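Worthorpe Tabletop Set: read me first

3 min read

Welcome, and thank you for taking an interest in our examples, which we have been gathering with hand-held grippers since February.
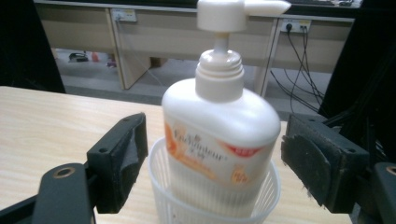
The set holds 1,191 recordings in all, and 515 of them involve a bottle and a basket, a pairing we grew rather fond of. Every recording is one person doing one small household job by hand, start to finish, with the view taken from the gripper itself.

We kept the fumbles in. If a bottle tipped over or somebody changed their mind halfway, the recording is marked "untidy" in the notes column, and you can leave those out if you'd like a calmer diet for your model (Kulsoom Abbasi would urge you not to!).

Things to know before training

- Fine print on packaging is often blurred, so please don't use the set for reading labels.
- Backgrounds are ordinary working rooms, with desks, cables and boxes left as they were.
- Recordings from the first 3 sessions use the older timing file. Run the Valtum converter on them first.

Questions and corrections are very welcome, and Manolis Balaskas looks after both.

Related
- Hajji drawer and cupboard set
- Brurnilia: notes on labelling grasps
- Worthorpe gripper care sheet

Contact the Worthorpe team | Back to top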